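Tirik Word List: README

Version 5, released 11 July 2024

What is in this package

Tirik is a list of everyday words for people who make spelling exercises and simple reading texts. The words were collected from the newsletter of the town library in Findthorpe. Each word has its base form, its part of speech and one short sentence that shows the use. The work was done by the Skolari reading group, and the older notes of the Zakaria list were used for checking.

Files

words.txt has one entry per line, with fields separated by a tab.
sentences.txt has the example sentences, in the same order.
removed.txt has 193 words which were taken out, with the reason for each.

All files are in UTF-8. Please do not open them in a spreadsheet program and save again, it changes the words that look like dates.

Pictures

Two silver-gray arms over the pale tabletop, then a black box with an Ethernet port held in a gripper. 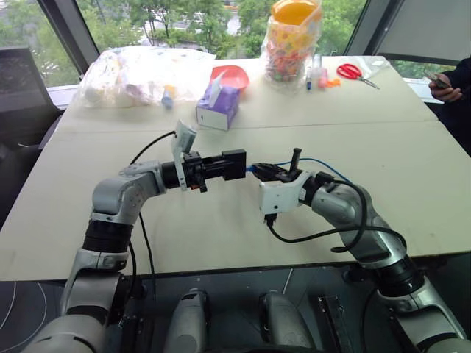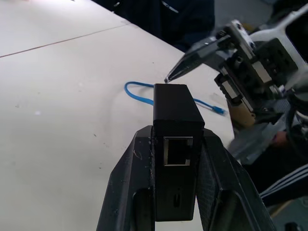

How the words were chosen

A word must appear in at least 3 different issues of the newsletter. Names of people and streets are left out. Sentences are not longer than 20 words. When a word has two common spellings, the American one is kept and the other is written in the last field.

Known problems

The part of speech is sometimes wrong for words like "light" and "open". Words about gardening are too many, because the newsletter has a long garden page. We plan to correct both in September.

License

Free to use and change, also in paid materials. Please mention the name Tirik and the version number.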